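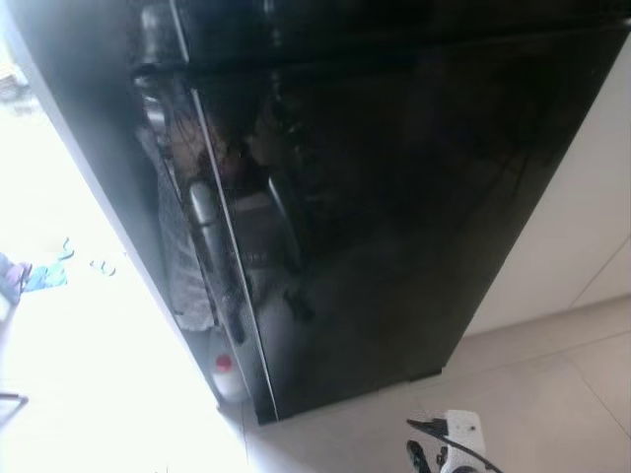
We finally have insulation in the attic floor, and I am so excited about it that I've been up the ladder twice today just to look! The house was built with almost nothing between the bedroom ceilings and the rafters, and for years we lived with one icy room and one that baked from May on. It's funny what you'll spend money on first. A tall, glossy black refrigerator with two handles gets picked out with great care, and meanwhile the heat you pay for goes straight out through the roof.

We got quotes from Matos and from Grilen and went with Grilen, mostly on the strength of Clementina Gouveia, who came out to measure and spent most of her visit lying on her stomach with a flashlight, poking at the gaps around the plumbing stack. She wanted all of those sealed before any insulation went down. I'd never have thought of it! The attic came to 1,228 square feet, bigger than I'd guessed, and she found 23 spots that needed foam or caulk, plus a bath fan that was blowing straight into the attic (it now has a proper duct out through the roof).

The crew was three people and they were done in a day. They put baffles in at the eaves first so the soffit vents stay open, then blew in 12 inches of cellulose. I asked for a raised walkway to the chimney and I'm so glad I did, because you can't see the joists at all anymore.

Last night the furnace hardly ran, and the back bedroom felt like part of the house. I even slept without socks!

Next up is the attic hatch, still a bare square of painted board with a draft all the way around it. I have weatherstripping and a sheet of rigid foam waiting in the hall. After that I want to tackle the flashing on the porch roof, where the paint keeps bubbling every spring.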